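5. First Pick Test (Ball to Bin)

Run this section after finger calibration (Section 4) and before any two-arm work. It checks that the arm mount, the wrist and the hand agree on where the table is. Set aside 40 minutes for the first run. Later runs go faster.

Parts used in this section

Table, white top, rectangular
Felt mat, beige
Small plastic bin with hinged lid
Tennis ball
Laptop with Ekska 2.3 or later
Emergency stop, wired as in Section 2

5.1 Preparing the table

1. Check that the table does not rock. Adjust the feet until all four legs carry weight.

2. Lay the felt mat on the table. Leave a strip of bare tabletop showing at the front and on both sides. The software uses the contrast between mat and table to find the front edge.

3. Press the mat flat with both hands, working outward from the center. A raised corner will be read as an obstacle.

4. Measure the height of the mat surface above the tabletop and enter it in the Ekska field "surface_offset". Do not enter zero. In the Getano workshop build, most early fingertip damage came from a missing offset.

Note: Hard foam can be used in place of felt, but a ball rolls farther on it and the release test in 5.4 may need to be repeated.

5.2 Placing the objects

1. Stand the bin near the back center of the mat with the hinge facing away from you.

2. Open the lid fully, until it stands upright behind the opening. A half-open lid will drift down during the test and the fingers can close on it.

3. Place the ball to the right of the bin, level with its middle. Leave a short gap. The thumb needs room to come down on the outside of the ball without the fingertips touching the bin wall.

4. Clear loose hardware from the mat.

CAUTION: Keep your hands off the mat whenever the drive light is on. The Csizmadia hand closes faster than it opens.

5.3 Running the approach

1. Power the arm and wait for the drive light to turn steady.

2. Look at the cable above the forearm. It should form a free loop between the forearm connector and the mount. If it is pulled tight at any wrist angle, stop and return to step 3.6.

3. In Ekska, load the profile "bin_right" and set the speed to 30 percent.

4. Select Approach. The hand enters from the right and stops with the fingers above the mat.

5. Select Thumb Contact. The thumb bends down onto the ball and holds. The fingers stay open at this stage.

6. Read the thumb sensor. The factory threshold is 428 counts. If the reading stays below this value while the tip is touching the ball, repeat the zeroing step in Section 4 — do not lower the threshold to make the test pass.

Note: The ball may roll slightly at contact. This is acceptable as long as it stays under the hand.

5.4 Grasp and release

1. Select Close. Wait for the grip indicator to turn green.

2. Select Lift, then Over Bin. Watch the clearance between the fingertips and the open lid. If it is less than a finger's width, stop, move the bin toward you and start again from 5.3.

3. Select Release. The ball should drop into the bin without touching the lid.

4. Take the ball out by hand only after the arm has returned to its park position and the drive light is off.

5. Repeat until you have five clean runs in a row, then save the profile under a new name. Gulloris controllers overwrite "bin_right" at every firmware update.

If the thumb touches the ball but the ball slips away toward the front of the table, the wrist is rolled too far. Correct it in steps of one degree and rerun the approach after each change.

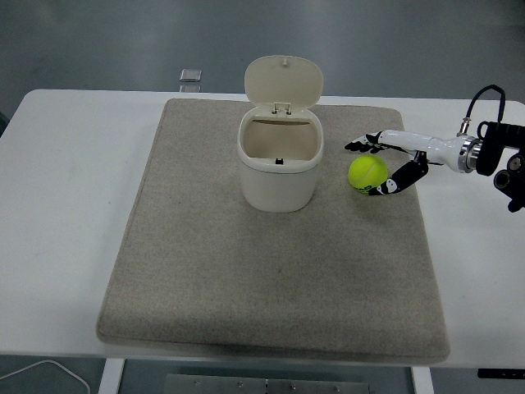
Once five clean runs are saved, raise the speed to 40 percent and repeat 5.3 and 5.4 before going on to Section 6.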